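Chapter 3: Living on a Slope - Households, Fields and Neighbours in Upland Villages 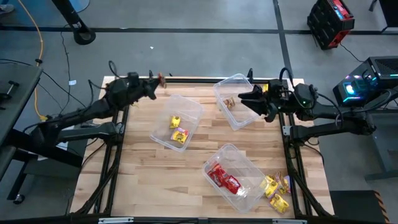

Page last changed: 2 October 2018

When I first went to live in the hills I had a notebook with a page headed "The Village", and I meant to fill it in by the end of my first week. I'd drawn a little box for the houses, another for the church or meeting place, and a wiggly line for the river. I still have that page, and it is still mostly blank. The place I'd come to study, Broltar, had a name, a headman, a school and 191 people who said they belonged to it, but it didn't have a middle. The houses were strung out along a ridge for the best part of a morning's walk, with gardens and bits of forest in between, and when I asked people where the village was they waved an arm at the whole hillside.

I'm starting with that muddle because most of us carry round a picture of village life that comes from lowland farming country, with houses bunched together and fields lying outside. Chapter 2 looked at places of that sort. In this chapter we go uphill, and you'll need to loosen the picture a bit.

Let's begin with the ground itself. A family in the hills usually works several small plots at different heights, and each height has its own calendar. In Broltar the lower gardens were for maize and beans, the middle ones for sweet potato and greens, and the highest plots, up where the mist sat until mid-morning, were for potatoes and not a lot else. My hosts had a plot at each level. It took me a while to see what this does to a household (I'm slow on hills, which didn't help). Somebody is nearly always away! In July, when the top plots needed weeding, the grandmother and the two older children slept up there in a small hut for nights on end, and the parents stayed down below with the baby and the pigs. Was that one household or two? A census taker who called in July would have written down something quite different from one who came a few months later.

So what do we mean by a household? You'll find plenty of definitions in the reading list, and most of them pick one thing to go by: people who sleep under one roof, or people who eat from one pot, or people who share one store of food. In many lowland towns these come to much the same group. In Broltar they didn't. I tried the "one roof" rule first and got a list nobody there recognised. Then I tried the store, and that went much better, as people could tell me straight away whose sweet potatoes went into which shed. They had a word for it as well, malik, which I was told meant both the shed and the people who fed from it. I'll use malik through the rest of this chapter when I mean that group, and "house" when I mean only the building.

Next there's the question of who your neighbours are. On a slope the nearest house in a straight line may be a hard climb away, and the people you see every day are the ones on your path. Paths matter enormously. People in Broltar spoke of "our path" in the way that people where I grew up spoke of "our street", and those who shared one helped to mend it after heavy rain, lent each other tools and - this came up a lot - quarrelled about whose pigs had got into whose garden. Families at the far end of the ridge were cousins, very often, but they were hardly ever around for the daily business of borrowing and grumbling. Kinship and neighbourliness pulled in different directions, and a good deal of what I wrote down that year was about people trying to keep up with both.

The second place you'll meet in this chapter is Zusley, which lies across the river and a bit lower down. I spent 30 days there, so please read what I say about it with that in mind. Zusley has a road. It isn't much of a road, but lorries can get up it in dry weather, and within a few years of its opening a row of houses had moved down to sit beside it. People kept their high plots going all the same, and some of them now walked further to reach their potatoes than they ever had before. I used to ask why they didn't just move back up. The usual answer was the school, and after that the shop, and after that a look that told me I'd asked enough questions for one day.

Before you go on to section 3.1, try this. Think of the place where you live now and write down three lists: the people who sleep there, the people who eat there on an ordinary day, and the people who pay for or bring in the food. Keep the lists somewhere safe, because you'll want them again when we get to the malik and how it splits when children marry.

Section 3.1 deals with land and how it is handed on. Section 3.2 is about work, especially the work parties that clear a new garden and the meal that has to follow. Section 3.3 goes back to Zusley and its road.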